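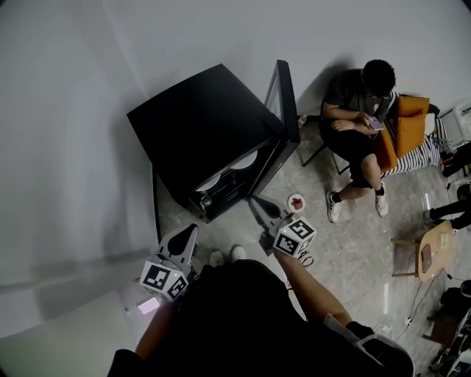 ## Marble floor is freezing, can't change the heating. What helps?

**coldfeet_ground_floor**, posted November 20, 2022

We moved into a ground floor rental in the Bultero building this fall. The place is 747 square feet and all of it is grey marble except the bathroom. It was great in hot weather. Now the floor is so cold that I get sore feet from cooking dinner. The thermostat says the air is fine, and by late evening I still feel chilled from the knees down.

The lease says nothing can be glued, nailed or taped to the stone. The landlord will not put in floor heating, and I would not either if it were my money. There is a crawl space under us. I have not been in it and I don't think tenants are allowed to.

My budget is $300 for the whole thing. I was thinking of one large rug for the living room. Would a thick pad under it make a real difference, or is that just for comfort? And do I have to worry about the pad staining the marble?

### Replies

**drafty_since_february**

Yes, the pad makes a difference. Most thin rugs do very little on stone by themselves. Get a felt pad, as thick as your door will clear. Measure the gap under the door first. I didn't, and I had to trim a strip off mine with a bread knife.

On staining, stay away from the cheap rubber or PVC mesh ones. Those can leave a yellow grid on light stone, and it does not always come off. Plain felt is safer. If the rug slides, look for felt with a natural rubber back and check the label for stone floors. Lift a corner every few weeks and let the floor air out. Marble can hold some damp, especially over a crawl space.

For the money, I would not buy one large rug. I would buy smaller ones for the places where you stand or sit still:

- in front of the sink and stove
- beside the bed
- under the desk
- under the couch and out past the front of it

You don't notice the floor much when you are walking across it. I got 2 wool runners at Fonder on clearance and the pads somewhere else, and it came in under your number.
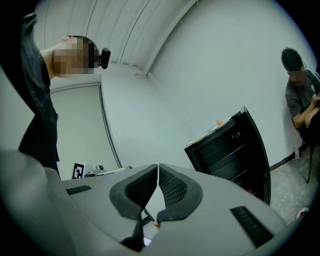 *Black T-shirt, short sleeves.*

Also check along the baseboards on the outside walls with your hand on a windy day. Ours had a gap behind the radiator pipe that was letting in more cold than the floor was. The landlord filled it when I asked.

**pastus_tenant**

Slippers. Get the kind with a thick sole, the felt ones with no sole are useless on stone. Problem solved for 30 bucks or so.

**stone_and_grout**

The felt advice above is right. I'll add a few things from working on these floors.

Clean the marble before you put anything down. Use a pH neutral stone cleaner. No vinegar, no lemon, and none of the general bathroom sprays, because acid etches marble and you will get dull spots. Let it dry overnight before the pad goes on. Grit trapped under a rug will scratch the polish, so vacuum first and then mop.

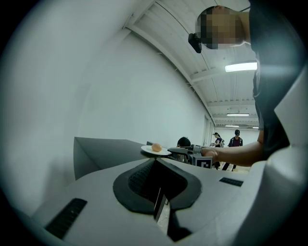

Then do the same under the rugs 3 or 4 times over the winter. If you see a darker patch that doesn't fade after a day with the rug off, that is moisture coming up from below, and the landlord needs to hear about it. Take photos with the date on them.

Write to the landlord about the crawl space anyway. Insulation between the joists costs you nothing and can be done from underneath, without touching the stone. Our management company, Grewal, said no the first time and yes the next winter after the downstairs units all complained.

I don't agree that the large rug is a waste. If you sit in the living room every evening, it is the one to buy first. Do the kitchen mat second and leave the bedroom for last.

**coldfeet_ground_floor**

Thanks. Door gap is just over half an inch, so I'm going with a 3/8 felt pad and a rug for the living room, plus a mat at the stove. I'll email about the crawl space tonight.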